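3. Planning the equipment: what we bought, what we waited on, and what it cost us in time

When we started putting this study together I assumed the arm would be the hard part of the budget, and that everything around it would sort itself out for pocket money. I was wrong about that, and because several groups have written to ask how we split our funds, I've given the matter its own section (the reviewers of an earlier draft wanted it shorter - sorry). The task we were buying for is a plain one: desk tidying, with small stationery items and a mesh container on a wooden tabletop.
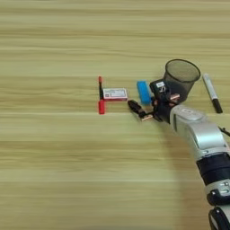
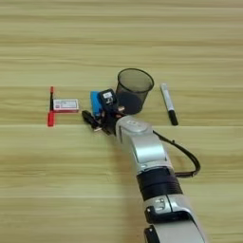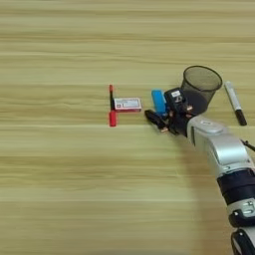
Figure 3. The arm and gripper at work among the desk items: red-and-black pen or marker, small white box with red trim, blue block, black mesh container, and silver-and-black marker. All three views are of the same tabletop.

3.1 Starting from the objects

We wrote the object list first and the equipment list second, and I'd do it that way again. Look at the spread in Figure 3. The flat box sits low on the table and has to be approached quite differently from a block standing upright, and the pens and markers are narrow enough that a gripper with clumsy fingertips will just push them about. Once we had the objects on paper, half of the grippers we'd been drooling over in catalogues dropped out straight away. Some opened wide enough for a shoebox, which was no use to us at all, and a couple of others had fingers so chunky that they'd have fouled the neighbouring items whenever two things were side by side.

The objects themselves cost next to nothing. We bought them at an ordinary office supply shop, and we bought spares, because one discontinued marker can ruin the comparison between an early set of trials and a later one. My co-author still has a drawer full of erasers, and I'm told that they are now the whole floor's erasers.

3.2 Quotes

We asked two suppliers, Sostivix and Loureiro, to quote on the same written specification: arm, gripper, wrist module, mount, cabling, and a year of support. Sostivix came in cheaper on the arm. Loureiro came in cheaper once you added everything else, and it took us an embarrassingly long afternoon with a spreadsheet to see it, as the two quotes were laid out so differently. Support in particular was bundled in one and billed by the visit in the other. If you take a single thing from this section, send out your own template and ask people to fill it in!

Lead times mattered more than price in the end. Our grant year closes in February, and anything not delivered and invoiced by then goes back into the general pot. Sostivix offered us 20 weeks for the gripper. That would have left us with a very nice arm and nothing on the end of it over the summer, which was the only stretch when we had the room to ourselves. We placed the order with Loureiro on Nov 4, 2022 and crossed our fingers.

3.3 How the money was split

In the end the arm took 44 per cent of the equipment line, and the gripper and wrist module together took another 20 per cent. That left a bit more than a third for the things I'd originally pencilled in as pocket money: the table and mount, the workstation, lighting, cabling, spare fingertips, freight and the electrical safety check. Freight alone was a nasty surprise. We'd budgeted for the parcel rate and the arm travelled as a pallet.

Fingertips deserve a line of their own in any budget of this sort. We treated them as consumables from the beginning, on the advice of the Eder project, whose team had run out of them midway through a study and lost weeks waiting. We ordered enough for the full programme plus a margin, and asked for them all to come from the one batch. The colour of the pads turned out to be handy as well, as the copper tone is easy to pick out against the black of the fingers when you're going back through footage.

Cabling is the other one. I'd put down a token amount and then spent nearly 40 per cent more than that on longer leads and better strain relief. A cable that loops off the arm wants room to move, and if you buy it to the exact length on the drawing you'll be buying it again. We also paid for a second mount position at the corner of the table. It felt like a luxury at the time. With the arm coming in from one corner, though, a good half of the tabletop can be left clear, and that gave us space to lay out new arrangements without shifting the base.

3.4 Things we put off

We didn't buy a second arm. It was in the first version of the proposal, and I argued for it quite loudly, but our task doesn't call for one and the money went to another year of support instead. We also put off the Plinema scheduling package, which handles bookings and maintenance logs across a shared lab. A paper logbook has done the job so far, although I expect we'll revisit that when the next two students start and everyone wants the same mornings.

Force sensing at the fingertips is the one deferral I regret. We had a quote in hand and let it lapse, thinking we could retrofit it later. You can, but the retrofit means new fingers, new cabling and another safety check, and the total is well past the original quote. For upright, lightweight items like the blue block I'd now rank it ahead of the nicer workstation, which we did buy and which mostly sits idle.

3.5 What we'd plan for next time

Our contingency was 10 per cent and we used every cent of it before the first proper trial. For the follow-on application we've asked for 30, with a note explaining where the last lot went. We've also split the purchase into two stages, so that the arm and mount are in and checked before we commit to a gripper. That does mean two lots of freight. It also means we can put the real objects on the real table, measure the gaps between them with the arm in place, and order the fingers to suit.

The full line-by-line budget, with the supplier pricing taken out at their request, is in the supplementary material, along with the quote template in both spreadsheet and plain text form.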